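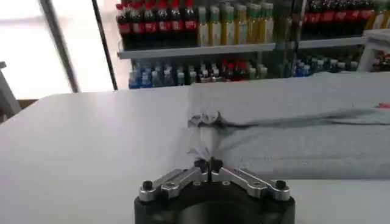
Pulari - README

I keep getting asked whether a machine can do the boring jobs yet, the folding and the putting away, and Pulari is my attempt at answering that with recordings instead of opinions. It's a small set of wrist-camera clips from a two-finger gripper working on everyday chores. Folding is the one I'd look at first if you only have a few minutes. Soft gray knit on a white table is about as plain as laundry gets, and the fingers still have to pick out one fold at a corner and bunch it up to hold on to it. Then they have to let go of it nicely, and letting go is where I lose most of my evenings!

What's in it

There are 500 clips, split over 4 chores: fold, fetch, wipe and put back. Every clip has a short text label (I typed them all myself, so expect the odd typo) and a result field that says done, partly or no. "Partly" is doing a lot of work in there. A shirt folded once and left crooked is a partly. A shirt pushed into a heap is a no, even if the heap is small and kind of tidy.

The fold clips come first in the folder because I recorded the most of those. 100 clips are held back for testing, and they live in their own folder called estutero, named after the script that picks them. Please don't train on that one. 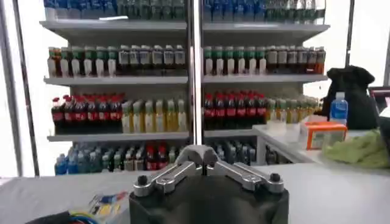

Fetch is the chore people expect to be easy. A bottle is stiff, it stands up by itself, it has a bright cap, what could go wrong? Well, the bottles stand in rows behind glass doors, the same drink over and over, and the label text only says "the cola". Which one? I accept any of them, as long as the neighbors stay standing. If you want to be stricter, the field called target_any can be switched off and you can write your own rule.

Lighting is uneven across the set and I left it that way. Windows wash out, lit shelves are very bright, and the gripper body hides part of the view in plenty of clips. I tried cropping it out for the first version and my scores got worse, so back in it went.

So, can it do chores?

Some of them, slowly, if you're patient and don't mind a wonky sleeve. I ran my own baseline (it's called Anirell, in the baseline folder) on fold and fetch only. I'd trust it to bring me a drink before I'd trust it with a sweater. I wouldn't let it near the good glasses at all - wipe and put back need a lot more clips before I'd try a baseline on them.

Getting started

Unpack the archive, run check_files first, then open the notebook. The default batch size is 16. If you run out of memory, halve it and try again.

Known problems

A few wipe clips end early. The time stamps in the put back folder are off by one frame, and I'll fix that in the next release. Labels from January use "grab" where later ones use "pick up", so treat those as the same word.

Questions and fixes go to the Tesfamariam issue page, same place as my other sets. If you get a sleeve to lie flat, please send me the clip.

Last updated March 2026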